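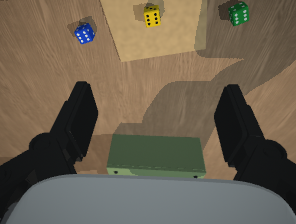 O Teatro Zamwood anunciou o elenco de «A Herança Sönmez», a comédia em três atos que abre a próxima temporada, e a maior novidade é que o elenco encolheu. Em março falava-se de 12 atores. Ficaram 7, que repartem entre si todos os papéis, incluindo os dois notários, a viúva e um coro de credores que o texto original queria numeroso.

A produção é da companhia Willby, conhecida por ter levado à cena um «Rei Lear» de 243 minutos, com um único intervalo e um bar que fechava antes dele. Desta vez promete-se contenção: 86 minutos sem pausa. O bar, informa a companhia, estará aberto à saída.

A peça acompanha uma família que se reúne para ler um testamento e acaba a discutir o preço de um aparador. O aparador tem mais falas do que se esperaria – é interpretado por um dos sete – e, segundo quem assistiu aos ensaios, é a personagem mais sensata em palco.

Depois da estreia, o espetáculo segue para a sala Bondwood, que tem 50 lugares e uma coluna à frente de quatro deles. Estes serão vendidos com desconto, sob a designação de «visibilidade interpretativa».

Os bilhetes já estão à venda na bilheteira do Zamwood.

Comentários

plateia_b: Vi o Lear. Ainda lá deixei o casaco.

Marquês da Geral: Sete atores para isto tudo e o coro fica como? Gravado?

tia_do_foyer: Já me calhou a coluna na Bondwood. É uma boa coluna.

plateia_b: Alguém sabe se há matinés?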